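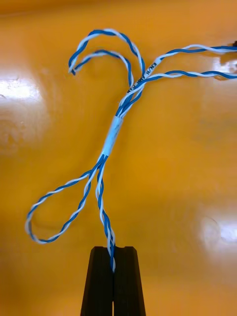 Blue and white twisted pair.

Kingi 2 – device count and licence tracker for offices

Counts active devices on your network, every operating system, one screen. Laptops, phones, the old desktop in the back room. Updated overnight, report in your inbox by 7 am.

Standard licence covers 100 devices. Need more? Add-on packs of 16, stack as many as you like. Biggest site we look after is running 174, no dramas.

New in the October release:
Idle devices drop off the count after a month – used to be you had to remove them by hand
Export to spreadsheet, finally
Faster start up on older machines

Runs on Windows and Linux. Mac version is being tested now, ask Brodie Treloar if you want in on the trial. Colour themes are coming, not a prority sorry.
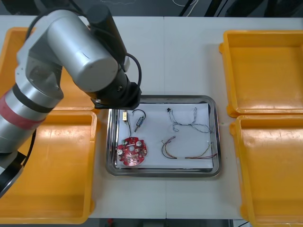

Does a phone used by two staff count twice?
It counts once, we go by device and not by login.

Licence keys go out by email same day, check you junk folder.

Clorel Software – sales and support: Brodie Treloar | © Clorel | Back to top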